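From: Ekaette Idahosa
To: Gretstead Readers list
Date: January 2020
Subject: Re: Question about the second Flanagan book

Dear all,

Thank you for the kind messages about "The Clockmaker of Prustudton". I am still answering them one by one, so please have patience with me. One question came from several people, so I answer it to the whole list.

On Monday a reader wrote:

> I finished the book last night and I liked Flanagan very much, but
> I am confused about the year. In chapter 2 the letter is dated 1809,
> and later the widow says that her husband died before the bridge was
> built. Is this a clue or a mistake? Also, when does the second book
> come out? My sister and I have a small bet.

The letter is a clue, and I will not say more, because some of you are still reading. But the sentence of the widow on page 279 is a mistake, and it is my mistake. In an older version the bridge was already standing when the story begins. I moved it to a later year and I forgot to correct her. The e-book is already repaired. For the paper edition we must wait until Brastel prints again.
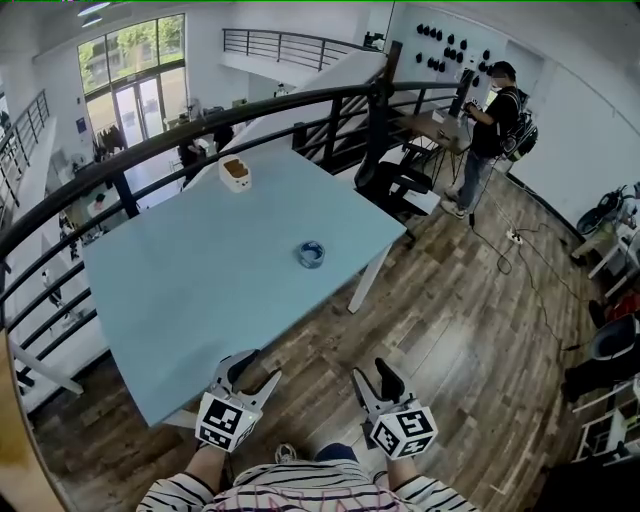
About the second book: the plan is May. The manuscript has 27 chapters now and my editor wants to remove one of them, the long one with the auction. I am fighting for it a little - not too hard, she is usually right. The title is not decided. I will send it to this list first, before I put it on my website, and the first chapter will come with it.

To the person who asked if Flanagan will get married: I have received more than one letter with this same wish. He is a difficult man to marry. Let us see.

If you have read the first book and have a few minutes, a short review on the site where you bought it helps me a lot. Two sentences are enough, and it does not need to be five stars. Please do not name the person who took the watch!

The reader who wrote on Monday did not tell me which side of the bet is hers. Please write again, I would like to know who won.

With warm greetings,
Ekaette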